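Table Coverings in Shared Dining Rooms: Wear, Cleaning and Pattern
Final report, Household Materials project
Prarnstead

1. Background

The project looked at the coverings people put on dining tables that get used all day for more than eating. We wanted to know how long a covering stays presentable, what kind of damage makes people replace it, and whether a printed pattern changes how dirty a table looks. The topic came out of the first-term reading on floor coverings, where pattern is treated as part of how a surface wears. We could not find much on the same question for tables.

Most of the work was done in November in two shared houses, called Kana and Skulanus in this report after the names on their gates. Both have one large table in the main room. At both houses the table is used for meals, homework, snacks, sorting mail and folding laundry.

2. Method

We used three methods.

A questionnaire was handed out on paper and returned by 57 people. It asked what was on their table now, how long it had been there, how it was cleaned and why the last one was thrown out.

A wipe test was done on samples cut from new material. Each sample was wiped 100 times with a damp kitchen cloth and dish soap, then checked under a desk lamp. We did this for a glossy wipe-clean covering, a matte wipe-clean covering and a woven cotton cloth.

A use diary was kept at each house for 15 days. Anyone who put something on the table that was not a plate or a glass wrote it down on a sheet taped to the wall. The sheets gave 1,375 entries between them. That is more than we planned for, and typing them up took most of a week.

3. Patterns

The coverings reported in the questionnaire fell into plain, striped, checked and picture prints. Picture prints were the largest group. Fruit and flowers came up most, and several people wrote that theirs had both.

Picture prints often mix subjects that have little to do with each other. One table we looked at has a checkerboard of white squares and tan squares made to look like sand, with thin yellow lines along the edges. Over that are cream and peach roses, a lidded cup with a red apple on it, starfish, and orange gift boxes with ribbons, all repeated across the cloth. Beach, kitchen and birthday are on the same table. 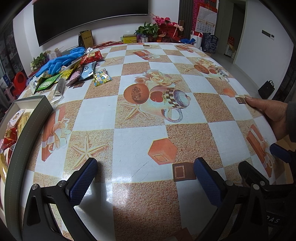 For the purposes of the project we sorted prints by how much of the surface was left light and empty. This turned out to matter more than the subject. Crumbs and small spills were reported as "hard to see" mainly on busy or speckled areas, and as "always showing" on white or cream areas. A checked layout has both on one table. Two people said they chose a side of the table to eat on with this in mind -- the darker squares for the children, the lighter ones for the adults.

Marks behave differently from crumbs. Thin dark scratches show up on white squares and are close to invisible on a sand print. When a covering was described as "worn out," the marks mentioned were nearly always on the lightest part.

4. Results of the wipe test

The glossy sample kept its color and came clean fastest. It also showed the most glare under the lamp, which made it hard to tell whether a spot was clean or just bright. We had to tilt the samples to check them.

The matte sample held on to tea and needed a second pass. The cotton sample could not be cleaned by wiping and was put through a washing machine, so it is left out of the comparison.

None of the samples lost any print. We think scrubbing with a stiff pad would give a different result, but we did not have enough material left to try it.

5. Results of the use diary

Snacks were the most common entry at both houses, followed by bags and paper. Skulanus had more laundry entries. Kana had more homework, mostly between four and six in the afternoon. Hot pans were written down only a few times -- people probably knew we were looking for them.

6. Problems

The diary depended on people remembering. Entries dropped in the second week at Kana, and we do not think the table was used any less.

The wipe test used one cloth throughout. It got softer as we went on, and the samples tested last may have had an easier time. The order should have been mixed.

7. Further work

Chowdhury Home Textiles gave us offcuts of the matte covering and has offered a thicker grade. The next group could repeat the wipe test with it, using a fresh cloth for each sample and adding a scratch test with a fork and a key.

Appendix A: questionnaire
Appendix B: diary sheets, Kana and Skulanus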